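Do the hands need a glove?

I run mine with one. Bare tips slid around on ribbed glass, so I put black covers on both hands and kept the same pair for the whole Suko trial. 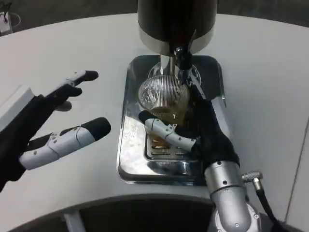 Arne Kuhlmann wrote in that he gets better grip on the Fallo fingers with no cover at all, as long as he drops the force to 50 percent.

Could one arm do it?

Maybe! I like two, though: one for the glass, one for the lever.
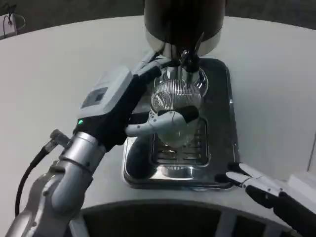 My controller settings are the stock ones, apart from a slower close on the left. I changed that in August and haven't touched it again.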